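Open days should show the dull parts

Nellcombe held its open day on a Saturday in October, and I went because a neighbor had a spare ticket. There were 269 of us, let in by the half hour. Most people headed straight for the big arm in the front hall, which stacked crates to music. I watched it for 2 minutes and learned that it could stack crates.

The better part was upstairs, where Jordan Rowbotham was running a hand-held gripper through ordinary household jobs. He picked things up, put them down, and started over. He had done 479 of these runs since the summer and he told us plainly which ones went badly. Clear bottles were bad. So was anything soft. A man behind me asked when it would be able to clean a kitchen, and Rowbotham said he didn't know. I wish more companies would give that answer in front of paying visitors.

I have been to seven of these events now, including the one at Memitz, where every question was sent to a woman with a brochure. Kittipong Rojanasak, who taught me machine repair years ago, used to say a shop that hides its scrap bin is hiding its prices too. I think he was right about robots as well. If the public is going to be asked to trust these machines — and we are being asked — then we should see the slow work and the failures.

My own view is that the front hall show should go. Put the money into more rooms like the one upstairs, and let people stay longer than half an hour. A white spray bottle with a blue collar, standing upright in a black rubber-lined opening on a gray gripper, tells a visitor more about where this work stands than any amount of stacking to music. Nellcombe already has the people who can explain it, and they should be given the whole building next year.
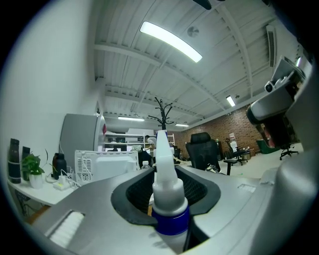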